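Unit 4: Tracing payments on a public ledger

Every transfer is recorded permanently, but addresses carry no names. Analysts group addresses into clusters, usually by common-input ownership: inputs spent together are assumed to share one holder. Coinjoin transactions break this assumption.

Worked case: Kodach wallet
A cluster of 297 addresses received 1240 deposits over 12 weeks. Most outputs went to one deposit address at the Prasari exchange - the point at which identity records may exist. Change outputs must be excluded before totals are taken.

Task: draw the graph to a depth of 4 hops and mark each weak link. State the heuristic used for each.
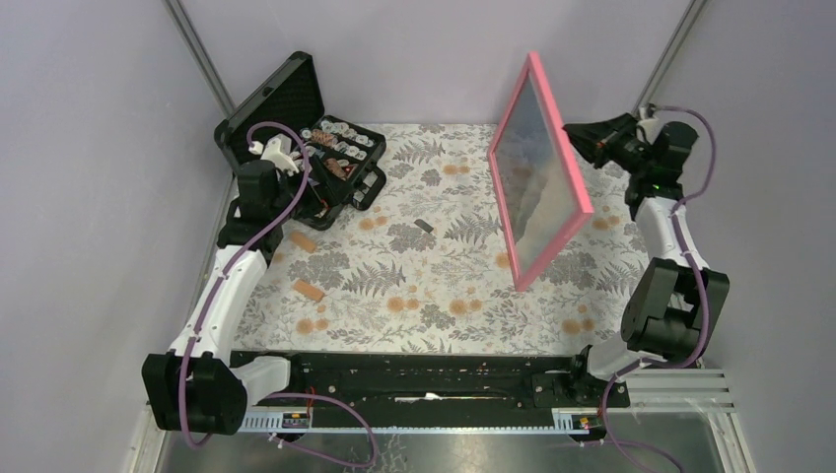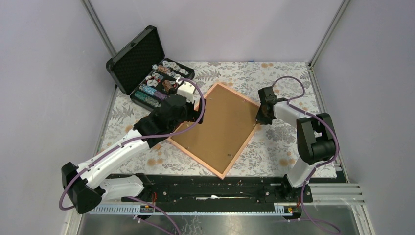

Work surface with leaf and flower print, two views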